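Reading > Papers > Short Fiction and Its Editors

9 min read

4. What happens to a story after the yes

I went into this part of the study thinking I knew the answer already. I've had stories in four anthologies, and every time the edits landed in my inbox I did the same thing: made tea, sulked, and then took nearly all of them. So I assumed everyone else did too. They don't!

The 30 writers who talked to me had all sold a story to one of two small presses, Losurden or Hollik. I asked each of them for the version they sent in and the version that got printed, and then I read them side by side (slowly, with a pencil, over most of August). Openings took the worst beating. Hollik's editors love to lop off the first page and start where somebody speaks, and a couple of the writers are still a bit sore about it. Losurden hardly touches a first page but will fight you over an ending for weeks.

Ladan Heydari, who edits the ghost story line at Losurden, was generous enough to let me read her notes to authors. I'd expected grammar. What I got was mostly questions: why does the sister stay in the house, who is paying for the boat, does the reader need to meet the uncle at all? One note just says "400 words of weather?" and I laughed out loud, having written those 400 words myself more than once. She told me she writes the notes on a second read and never the first, so the story gets one go at her as a plain reader.

Themed calls were messier. When Ghumman put out its call for stories set in a single room, writers were sent a picture along with the guidelines and could use it or ignore it. Most of the people I spoke to ignored it. I did as well, and wrote about a lighthouse keeper's kitchen, which got turned down and later found a home at Pameo with a new title and no lighthouse.

I should say that I only heard from people whose work was accepted somewhere. Writers who pulled a story over the edits would probably tell it differently, and I come back to them in Section 5.

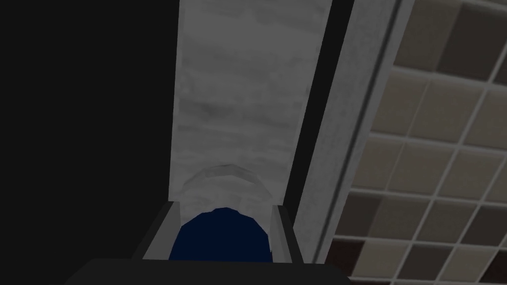
Figure 1. Computer-rendered interior with a marble-like slab and a dark navy dome-shaped object.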